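Grasp Scoring Gets a Second Opinion
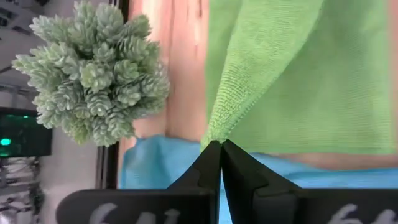 Chaimae Fahmy
Perception Lead, Resbridge group

If you stopped by our corner in December, you probably caught us staring at towels. Cornel Jitaru and I have spent most of the winter on the part of Pikodberg that decides whether the fingers have hold of the cloth we asked for, and I'm happy to say the new version is now on the main branch!

Cloth is a lovely thing to work with and a terrible thing to score. Once a towel is pinched it bunches into a narrow fold, and the old check (which only looked at how far the fingers had closed) couldn't tell one layer from two, or a green towel from the blue cloth lying under it. So we've added a second check that reads the wrist view. It outlines each fabric by color and weave, follows the fold down to the fingertips, and gives the planner a score for every piece of cloth it finds there. If the wrong one comes out on top, the planner opens up and tries again a little higher.

We trained it on 1,890 labeled grasps, and Cornel went back through 262 of them by hand where the two of us had disagreed about the label. That was slow going - we argued over some of them well past lunch - but it did more for the results than any change we made to the network. The check now takes 43 milliseconds, down from a good deal more than that in the fall, and it fits inside the control loop without holding anything up.

Bright colors are still the easy case. Two pale cloths on a pale table give us trouble, and so do glossy tabletops under strong light. Cornel is adding a replay tool to Drestness so you can step through a grasp and see the scores change as you go, and he would dearly love to have people try it on their own logs. The old check is still there behind a setting if you need it for comparisons. Send your odd cases to either of us, the stranger the better!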